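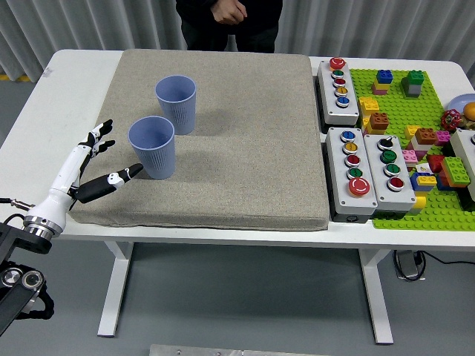 Blue cups, felt pads and other things off my table

Hello again! I've been meaning to put a page together about the bits and pieces I use for table games and sorting afternoons, and a wet weekend in Wandthorpe finally made me do it. Most of it is cheap, all of it gets handled a lot, and I'm fonder of some of it than I should be.

The cups
Pale blue, nearly lavender depending on the light, with fine ribs around the lower half and a smooth rim. I do love a ribbed cup (easier to grip, and they don't stick quite so badly when you stack them). My old smooth ones went to Hanna Ivanyshyn, who keeps pens in them.

Two at a time
I nearly always start with just the pair, stood upright. You can do a surprising amount with two plastic cups: swap them, nest them, hide a button under one, pour dried peas from one to the other and then spend the evening finding peas.

The pad
Thick, felt-covered, rounded corners, a speckly beige-grey that forgives everything except glitter. It takes up a good part of the table and I wouldn't be without it now. Cups land softly on it, and so do dropped marbles! A lint roller sorts out the fluff.

The white table
Shows every mark, wipes clean in seconds. I'd choose white again, if only for finding small things.

The button boxes
Grey and white, four in a row to the right of the pad. The one at the back has a big red mushroom button at the end, then green, red, yellow and blue, each in its own silver surround. Hiếu Cao says the mushroom is the only button worth having, and I can see his point.

Next time: the bead trays, once I've sorted them. There are 29 and the lids are all muddled up.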